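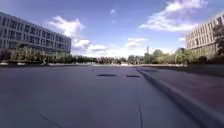 Route surveys for pavement robots get written up badly, so this thread covers how we do ours at Nernbridge. The rule that matters most: log what is flush separately from what is raised. Flush items change how a wheel behaves. Raised items change where the robot may go. On this stretch the two dark drain covers set level with the concrete go in the first list, and the kerb on the right, with the reddish-brown paving slightly higher behind it, goes in the second.

Drain covers first. Record the position, the longer side and the direction of any slots. Slots parallel to travel are a fault at any width a castor can enter. Do not write "OK". Write the measurement and let the reviewer decide.

Joints and cracks are not the same thing. A joint is planned, straight, and can be put in the map once. A crack moves, so it gets a recheck date. Ours are rechecked every October.

Kerbs. A planner that treats a kerb as a wall is safe going one way only. From the upper level it is a drop, and a forward lidar mounted at chest height will not see it. Our procedure asks for a downward range sensor and a mapped keep-out strip of 50 cm on the high side. Both, on every unit.

Brittany Fehr at Estiston asked whether the strip can be dropped if the sensor is good enough. No. The strip covers the case where the sensor is dirty. We have 451 logged drop alerts from the Irano trial and a dirty lens was behind more of them than any other fault.

Open ground is harder to localise on than a corridor. Long façades with repeating windows give scan matching the same answer several times over. Specify at least one fixed reference that does not repeat, and say in the survey what it is.

Trees are a poor reference. They are fine in one season and wrong in the next.

Speed limits belong to the surface and are written per segment. Gebreyes issued one limit for a whole site of almost 2,000 square metres and had to split it later – the surveyors had to walk it all again.

Last one. Every survey carries the name of the person who walked the route, and that person walks it in both directions. A sheet without a name is returned unread.

Last updated: 8 Dec 2023

We use cookies to keep you signed in and to remember your settings. Accept all | Manage choices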